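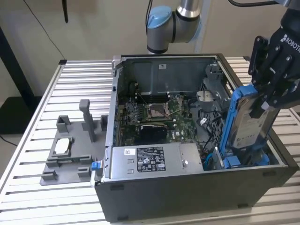 Figure 4. Hard drive in its blue caddy at the drive bay.

Section 4: Drives and processor socket

Read this section with the tower in front of you. The Kondport bench guide covers desktop towers laid on their side with the side panel off. It was written after working through older instructions that promised a "tool-free" job from start to finish. Treat that phrase with suspicion. A blue plastic part usually means you can work it by hand, but it doesn't mean the part will move easily, or that it will survive being forced.

Have ready:

– the parts tray, placed to the left of the tower
– a Phillips screwdriver
– the Andlow job sheet for this machine
– a wrist strap, clipped to bare metal on the chassis

4.1 Before you touch anything inside

1. Shut the computer down from the operating system. A dark monitor proves nothing.

2. Unplug the power cord at the back of the case. If the supply has its own switch, turn that off too, but do not accept the switch as a substitute for pulling the cord.

3. Hold the power button in for 15 seconds.

4. Lay the tower on its side on a flat, steady surface, with the removable panel facing up. Take the panel off and store it somewhere else. Leaning it against the bench is how panels get bent.

5. Clip on the wrist strap. Opinions differ on how much good these do. Wear it anyway.

CAUTION: Do not open the power supply. It can hold a charge after the cord is out, and there is nothing inside it that this guide asks you to reach. The label on the unit gives its rating. Our test tower came with a sticker claiming 265 watts, and we would still copy the figure from the maker's own label before ordering a replacement.

4.2 Taking out a hard drive

The 3.5-inch drives sit in blue carriers beside the power supply. You take out the drive and carrier together.

1. Write down which bay you are starting with. If you think you will remember, write it down anyway.

2. Find the data cable and the power cable at the drive. Pull each one by its plug, straight out. Some data plugs have a small metal clip that must be pressed first.

3. Move the loose cables toward the middle of the case. Do not tuck them under anything.

4. Squeeze the carrier's plastic clips and draw the carrier out in a straight line. If one side comes and the other doesn't, stop, push it back in and begin again.

5. Put the drive on a soft, dry surface with its label up. Copy the serial number to the job sheet.

Note: Online advice for a stuck carrier often begins with a flat screwdriver. We don't recommend it. Check for a cable you missed, then check that both clips are fully squeezed.

4.3 Putting a drive in

1. Seat the drive in the carrier. The carrier flexes a little, and its pins go into the holes on the sides of the drive. Look at all of them. A carrier can feel secure with one pin out.

2. Line the carrier up with the bay and lower it without tilting.

3. Press until the clips catch. Many instructions tell you to listen for a click. Carriers have been known to click early, so tug the drive gently and see whether it moves.

4. Reconnect data, then power. Both plugs are shaped to go in one way only. If you are pushing hard, you have the other way.

CAUTION: A spinning-disk drive doesn't forgive being dropped, even from a low height. Keep one hand under it until it is over the bay.

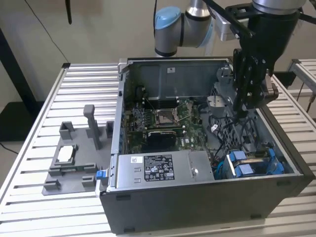
Figure 5. Tower open on its side, drives in their blue carriers and processor socket empty.

4.4 Checking the empty socket

Do this whenever the processor is out, including when someone else removed it and says it was fine.

1. Leave the lever up and keep your fingers off the contacts. Do not wipe them. Cloth catches on small contacts, and cotton swabs shed.

2. Shine a flashlight across the socket from one side, then from the other. Look for any spot where the pattern breaks.

3. If you find dust, use a hand blower. We are not convinced by canned air used this close, as it can spit liquid when the can is tilted.

4. If you find a bent contact, stop and note it on the job sheet. Straightening contacts is possible, and plenty of videos make it look simple. It is outside the scope of this guide.

5. Store the processor in a rigid holder with walls. An open bench top will not do, and neither will a bag in a drawer.

Note: If the socket will stay empty overnight or longer, cover it with the plastic cap that belongs to it. Tape is not a cap.

4.5 The parts tray

The Jandholm tray goes on the left so that nothing has to be carried over the drives. It has recesses and posts for particular parts, and the temptation is to use any gap for any part. Resist that. Screws left in a recess meant for something else end up underneath it.

1. Empty the tray before each job.

2. Place one part per recess.

3. Keep screws in a lidded cup, sorted by where they came from. Case screws and drive screws look alike and have different threads.

4. At the end of the job, compare the tray with the job sheet. Anything still in it needs an explanation in writing. 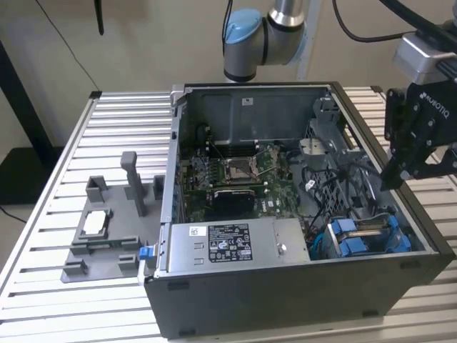 Figure 6. Parts tray in position to the left of the tower.

4.6 Cables

The area between the motherboard and the drive cage is where most of the slack ends up. Neatness for its own sake isn't worth your time. What matters is that nothing is pinched, nothing touches a fan, and no plug is under strain.

1. Follow each cable from end to end with a fingertip. Do not trust your eyes where several black cables cross.

2. Check that no cable lies on the rim of the case where the panel will close.

3. Use the clips already in the chassis. If you add a cable tie, leave it slack enough to turn.

4.7 Closing up

1. Look inside once more with the flashlight. Tip nothing and shake nothing.

2. Refit the processor and its cooler if they are out, following Section 6. Do not power the machine on with the socket empty to "see if it does anything."

3. Fit the side panel. It should go on with light pressure. If it bows in the middle, a cable is usually to blame.

4. Stand the tower up, connect the cord and start the computer. Enter the setup screen and confirm that every drive is listed by model.

5. If a drive is missing, shut down, unplug, and go back to 4.3, step 4. Reseat the plugs before you blame the drive.

Note: A drive that appears in the setup screen has been detected. It has not been tested. Run the full surface check from the Tsao utility disc, which took 18 hours on our largest drive, and ignore the quick version. The quick version has passed drives that we later threw out.

Guide revised 3 June 2024. Discard printed copies from the previous October, in which steps 3 and 4 of 4.2 were in the wrong order.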